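About the Lastov Manipulation Group

We study how a robot arm with a simple two-finger gripper can handle small everyday objects using only what it sees from its own wrist.
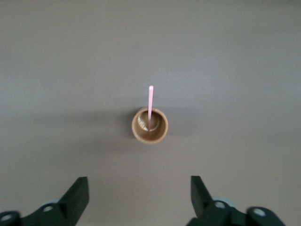
The group started as a side project inside the Lastov engineering school and became a group of its own when the first grant came through. Our question has stayed mostly the same since then. A robot that moves toward an object on a table has to decide where to close its fingers, and it has to make that decision while its view keeps changing. Many systems settle this by adding cameras overhead and to the sides. We wanted to see how far one camera, mounted near the gripper, could go.

What we work on

Our main method is called Resent. The name is short for "re-sent target" and is pronounced "re-sent," with a short pause in the middle. The arm picks a grasp point, begins to move, and then throws that point away and sends a new one at fixed stages of the approach. The final point is chosen close to the object, when the fingers themselves are large in the view and the object sits between them.

Earlier versions of our software picked the grasp point once, from the starting position, and followed it to the end. A small error at the start became a miss at the table. Choosing again on the way down fixes much of this, but it brings a problem of its own. If the new point is far from the old one, the arm jerks or stalls. Most of the work in Resent went into deciding how far a new target may move from the last one, and when the arm should back up and start over.

The objects we care about are the ones that give a simple gripper two choices. A cup with a stick standing in it is a good case. The fingers can close on the cup or on the stick, and these are different jobs with different heights and different openings. From straight above, a cup is mostly a circle, and a thin stick inside it can look longer or shorter than it is depending on how it leans. The system has to be told which of the two is wanted and then hold on to that choice through every new target it picks.

What we found

Our most recent study used 651 grasp attempts on the Haris bench, which is our name for the main test table and the arm beside it. We kept 200 of these apart for testing and never used them to tune anything. On the test set, Resent ended on the requested part more often than the single-target version did. The gain was larger for thin parts than for wide ones. For plain cups with nothing in them, the two versions did nearly the same, and we say so in the report.

Some results were less good. Shiny inner surfaces still cause trouble. A bright reflection at the bottom of a cup can be taken for the edge of something, and the target drifts toward it. Changing the lamp position helped in our lab but we don't count that as a solution, as a kitchen or a stockroom will not have its lamps moved for a robot. Objects that are nearly the same color as the table are also hard. We have tried 2 ways of dealing with this and have not settled on either.

The method also takes longer. Each new target costs a little time, and an arm that backs up and starts over takes more. For a line that packs the same part all day, a fixed target is probably the better choice. Resent is meant for tables where the objects and their positions change.

How we test

Every attempt is recorded from start to finish, including the failed ones. An attempt counts as a success only if the gripper closes on the part that was asked for, lifts it clear of the table, and holds it until the arm reaches the rest position. Picking up the cup when the stick was requested is counted as a failure, even if the lift goes well. We did not do it this way at first, and our older numbers should not be compared with the newer ones.

Objects are placed by hand from a printed list of positions. The person who places them does not run the arm for the same set. We keep the tabletop clear apart from the objects being tested. Work on crowded tables is handled as a separate project, called Chaimongkol, with its own recordings and its own write-up. It uses the same arm and the same gripper but a different set of rules for stopping.

Who we are

The group is led by Lorena Daza, who wrote the first version of the target-picking code and still reviews every change to it. We are 11 people in all, counting graduate students and one technician. Students usually join in June and spend their first weeks on the bench before they write any software. This is slow, but people who have set up a few hundred attempts by hand tend to write better stopping rules.

We do not sell anything. Our funding comes from the school and from research grants, and the sponsors of each study are listed in its report.

Code, recordings and visits

The code for Resent is open to anyone who asks for it, along with the settings used in the latest study. The recordings are shared for research use under a short agreement. Please say in your request whether you need the full recordings or only the final approach, as the full set is large and takes longer to send.

The bench can be visited by appointment when the arm is not in use for a study. School groups are welcome, with one adult for every group. Visitors stand behind the marked line while the arm is moving.

Questions about the method should go to the group's general address, with "Resent" in the subject line. Questions about joining as a student should go to the school's admissions office first.

Page last updated Nov 30, 2022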